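Search this site
Search for:

Dec 27, 2021 | By Kanini Shemweta
2 min read

Malevau appointed by Clonbridge for regional business campaign

Communications agency Malevau has been appointed by Clonbridge, the managed workspace operator, to handle its press and social media work. The contract runs until the end of May and covers both of the company's buildings.

Malevau was chosen after a written tender and a final round of presentations with two other agencies. It replaces Lüthi, which had held the account since Clonbridge opened its first building and did not re-pitch.

The agency will be asked to raise the profile of Clonbridge's tenants in the trade and regional press, run a monthly newsletter and support a spring programme of open days. The newsletter currently goes to 1,663 subscribers, most of them owners of small firms.

Zubaida Satti, who joined Malevau as account director this year, will lead the work with senior account manager Periklis Balaskas.

"Clonbridge has good companies in its buildings and not many people outside know their names," Satti said. "Our first job is to sit down with the tenants and find out what they are working on — then we can start talking to editors."

Iason Antoniadis, head of marketing at Clonbridge, said the agency had shown a clear grasp of the local market. "They had spoken to several of our tenants before they came to see us, and it showed in the pitch," he said. 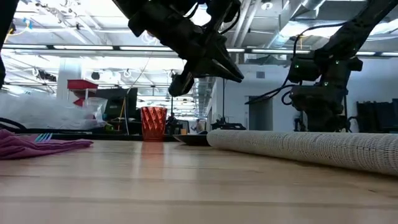

Other account news

Malevau has also been kept on by furniture maker Mulaswood for a second year. The agency will continue to run its press office and will take on the company's trade show bookings for the first time. Thanasis Kyriakidis remains the main contact on the account.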